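Atelier : petits moteurs, disjoncteurs et idées reçues

Par Rozália Kadlec, le 26/12/2019

On lit partout qu'il suffit de régler la protection thermique « un peu au-dessus » de l'intensité du moteur pour avoir la paix. Je me méfie de ce conseil. Un relais réglé trop haut ne déclenche plus quand il faut, et la scie à ruban continue de forcer jusqu'à ce que le bobinage sente le chaud. La valeur à reporter sur la molette est celle de la plaque signalétique, pour le couplage réellement câblé. Sur un moteur qui porte deux intensités, une pour le triangle et une pour l'étoile, ouvrez la boîte à bornes et regardez les barrettes avant de choisir.

Autre recette qui circule : « si ça saute, prenez un calibre supérieur ». Non. Si ça saute au démarrage, cherchez d'abord une courroie trop tendue, un roulement fatigué ou une lame qui touche. Le vieux touret de Gorevov que j'ai récupéré faisait sauter sa protection deux fois sur trois. On m'avait juré que le disjoncteur était mort. J'ai changé les roulements et le disjoncteur est toujours en place.

Les vendeurs de coffrets « tout prêts » promettent aussi beaucoup. J'ai comparé le Clirkanine 834 et le Plilldale 222, vendus tous les deux pour l'atelier amateur. Le premier a des bornes correctes mais une notice qui ne dit rien du couple de serrage. Le second se vante d'une installation sans outil, et il faut quand même un tournevis pour le couvercle. Je ne vois pas ce qui justifie l'écart de prix, à part la couleur du bouton.

Pour le serrage, justement : un fil souple glissé nu sous une vis finit par prendre du jeu. Embout serti, à la bonne section, et une traction franche à la main pour vérifier. Je repasse le tournevis en février, quand l'atelier a bien travaillé au froid. Certains trouvent cela exagéré. Ils ont peut-être de meilleures bornes que moi.

Avant de percer quoi que ce soit, je trace au crayon. Les gabarits en papier fournis avec les coffrets sont rarement à l'échelle, surtout quand on les imprime soi-même. Mesurez l'entraxe sur la pièce.
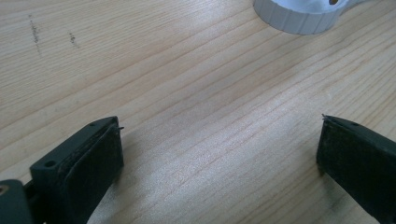 Traces gris foncé, comme du crayon, sur un plateau de bois clair.

Quant aux bombes « nettoyant contact miracle », j'attends encore le miracle. Sur un contacteur noirci, le produit enlève la poussière et laisse l'usure. Si les pastilles sont creusées, on remplace le bloc de contacts ou l'appareil entier. Et on ne les lime pas, malgré ce qu'affirme la moitié des forums : on retire le revêtement et on se retrouve avec une surface qui colle.

Reste la question du bouton d'arrêt. La maison Chowdhury en vend un modèle à coller, avec adhésif « professionnel ». Je n'ai pas confiance dans un arrêt d'urgence qui tient par un adhésif. Deux vis, une rondelle, un emplacement qu'on atteint sans se pencher au-dessus de la lame - et un essai à vide avant chaque grosse journée.

Dernier point, pour ceux qui n'aiment pas les schémas : coupez au tableau, condamnez, vérifiez l'absence de tension avec un vrai vérificateur. Le tournevis à néon que l'on trouve au rayon promotions peut rester éteint sur un fil bien vivant. Le mien sert à ouvrir les pots de peinture.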